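Hallway, part two

The hallway is finished apart from the bit behind the coat hooks, so I can write up how it went. Part one was mostly me complaining about woodchip. The woodchip has gone. Underneath it was a layer of pale yellow emulsion, and under that, near the front door, someone had written "2003" in pencil with a little arrow pointing at the skirting board. I never worked out what the arrow was for. I painted over it.

For anyone who has not read part one, the hall is long and narrow with one small window over the door, and it has been magnolia for as long as I have lived in Studen Terrace. I had tried two whites last year and both looked grey by four in the afternoon. Morag Baxter at number 12 told me to stop trying to make a dark hall light and paint it properly dark. Hers is a deep plum. I did not want plum but I thought she was right about the rest of it.

I settled on green. Then I spent most of April on which green.

The trouble with dark greens is that the little squares on a colour card are no use. They are printed on white, so every one of them looks nearly black, and then you get it on a wall and it turns out blue, or the colour of a school jumper. I bought sample pots from the Zirnari range, which were 99p each in the clearance bin, and painted them on lining paper and moved the sheets up and down the hall. Two went straight in the bin. One had a lot of yellow in it and made the floor tiles look dirty. The one I kept coming back to was number 3067, which has no name on the tin, only the number.
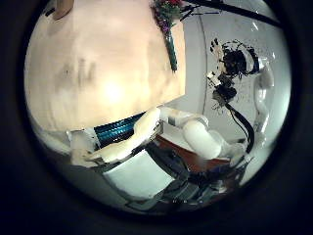
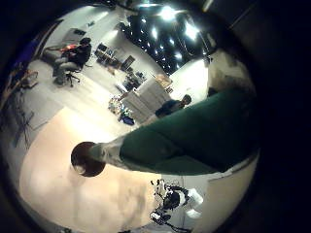
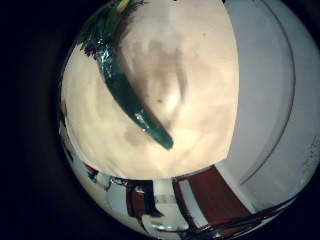
Gloss or matt was the next argument, mostly with myself. A matt finish hides a bad wall, and mine are bad, but it marks every time a bag brushes past. Gloss wipes clean and shows every lump. The long green thing in the last picture, the one like a chilli or a courgette, is a fair guide to what shine does to a dark green: you get hard white streaks along the top where the light hits. The sleeve in the one before it has soft folds and only a lighter patch along the upper edge, and I wanted the walls nearer to that. So I went for matt above the dado rail and satin below it, where the bags are.

Prep took longer than painting. I washed everything down with sugar soap, filled the holes, sanded, found more holes and filled those. The old damp stain by the meter cupboard needed a stain block. I used Fludine, which smells terrible and needs the front door open for the whole afternoon, but it covered the stain in one go and nothing has come through yet. I would use it again. I would also wear a mask next time.

The green took three coats. The first was awful, patchy and streaky, and I went to bed thinking I had ruined the hall. The second was better. After the third it looked like a wall. Cut in the edges with a decent brush and do not let them dry before you roll up to them, or you get a line round the whole room like a picture frame. I have one of these above the kitchen door. I am leaving it.

The ceiling I kept white, and the woodwork too, though Guðlaug Hjaltested, who I used to share a workshop with, thinks I should have done the doors in the same green and may have a point. She sent me photos of her own landing with everything one colour, ceiling included. It looks good. It also has a much bigger window than mine.

As for the light, the hall is darker than it was, obviously, but it no longer looks gloomy. The rooms off it seem brighter when you walk into them. I swapped the bulb for a warmer one - the old one made the paint look blue after dark - and moved the mirror opposite the window.

Still to do: behind the coat hooks, the inside of the meter cupboard door, and a second go at the skirting where I got green on it. I have half a tin left and the lid will not go on straight.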